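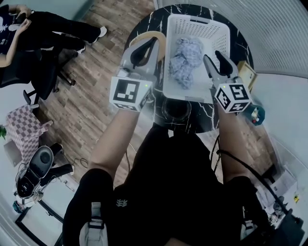 4.2 Laundry, and why it stays hard

Of all the chores we took on in this study, laundry is the one people ask us about first, and it is also the one where we find it hardest to give a short answer. Visitors to our lab in Plernholm would like to hear that a machine can do the wash. Parts of the wash it can do quite well. A washing machine is a robot of a kind, after all, and a very good one, and it has been doing the heavy end of the job for generations. What is left over for the person is everything on either side of it: getting the clothes out of whatever heap they are in, shaking them loose, finding the collar, folding, and carrying the pile somewhere sensible. It is this leftover work that we gave to Ilia, our two-armed system, and this section tells how it got on.

We should say first where the training data came from. All of the laundry demonstrations were recorded by people using a pair of hand-held grippers, with no robot arm involved, and with a camera worn at the head. Figure 2 is typical of the basket task: the operator sits at a round table with a gripper in each hand, and the garment lies bunched up in a plastic laundry basket. The white cubes on the grippers carry printed fiducial patterns, which we use to recover the position of each hand. We had some doubts about this way of working at the outset. A person holding grippers is slower and clumsier than the same person with bare hands, and several of our operators told us (cheerfully enough) that they had never felt so foolish around a shirt. Still, the clumsiness turned out to be useful to us, because a person who has only two stiff jaws per hand very quickly gives up the finger tricks that a robot could never copy anyway.

The collection ran through January and closed on 14th February, by which time we had 2,000 usable demonstrations from 21 operators. Half were recorded in Plernholm and half at our partner site in Durnstead. The two sites used the same instructions, but we let the rooms be whatever they were. Tables, baskets, floors and light all varied, people sat or stood as they liked, and we made no effort to clear away the ordinary clutter of a room in use. An earlier set, recorded against a plain backdrop, had given us a policy that worked beautifully in front of that backdrop and was lost everywhere else, and we had no wish to go through that a second time.

We divided the job into 6 stages, starting with reaching into the basket and ending with setting the folded item down on a stack. Dividing a chore like this is always a little artificial, and anyone who folds clothes at home will tell you that the stages run into one another. You are already looking for the sleeve while you lift. We kept the divisions all the same, as they let us say where a run went wrong.

Most runs that went wrong did so early. Reaching into a basket sounds like the easy part, and for a person it is so easy that it hardly counts as a step. For Ilia it was the worst of them. The walls of a basket hide part of the cloth from the cameras, the rim gets in the way of the wrists, and a wadded garment gives very little hint of which bit is on top of which. The policy would often pinch a fold in the middle, lift, and bring up a lump with no edge showing at all. From there it had to lay the lump down and search for a corner, and each regrasp was another chance to drop it or to twist it tighter. With soft, thin fabric it sometimes caught 2 layers when it needed one and then went on, quite confidently, to fold a shirt that was still half inside out.

Once a garment was flat, things looked a good deal brighter. Towels were folded neatly and at a steady pace, and T-shirts came out well enough that we would have been happy to put them in a drawer. Long sleeves were less reliable. Fitted sheets we tried for our own amusement and have left out of the results, where we feel they would only lower the spirits of the reader.

We also ran the same policy on the Fraser arms, which are shorter in reach and have a heavier wrist. The flat folding carried over with little trouble. The basket work suffered, mostly at the far side, where the forearm would touch the rim before the fingers could reach the cloth. Tipping the basket toward the robot helped a great deal, and we mention it for the benefit of other groups, although a person then has to be there to do the tipping, and that person could just as well take the clothes out.

So can a machine do this chore yet? If someone spreads the garments out for it, we would say yes, for a fair part of an ordinary wash. If it has to begin with a full basket and no help, we would say it is still some way off, and our feeling is that better views into the basket would do more for it than further hours of folding data. Section 4.3 takes up the same question for dishes, where nothing wrinkles but a good deal more can break.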